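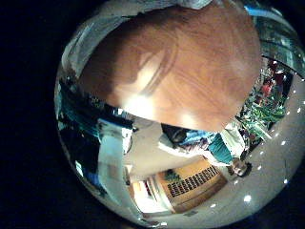 So I finally caved and joined the library in Ullitside, 31 years after I last had a card anywhere. I know, I know. I buy too many books, I read maybe half of them, and then they sit in piles on the stairs until one of us kicks them down.

The plan was to run in, grab one mystery and leave. I came out with 3 mysteries, a bread book and a fat history of canals (canals!) that I can barely lift. The limit is 70 items per card, by the way. Seventy! Who is checking out 70 things? I kind of want to meet that person.

The holds system is my new favorite toy. You type in a title at night, in your pajamas, and a few days later there's an email telling you it's on the shelf with your initials on it. I'm number 200 in line for the new Pididby mystery, so I should have that one by the time I retire. Meanwhile I've been working through the older ones, and the second is so much better than the first. If you bounced off the first like I did, skip ahead, you won't miss a thing except a lot of fog and a boat.

I didn't love the Semwal book everybody raved about in May. I got to page 70 and realized I couldn't tell the two sisters apart, so back it went, and it cost me nothing! That feeling alone is worth the drive.

The bread book is going better. Two loaves so far, one decent, one we're calling a flatbread. The canals are still on the nightstand. Has anyone read it all the way through? Does it pick up after the part about the locks?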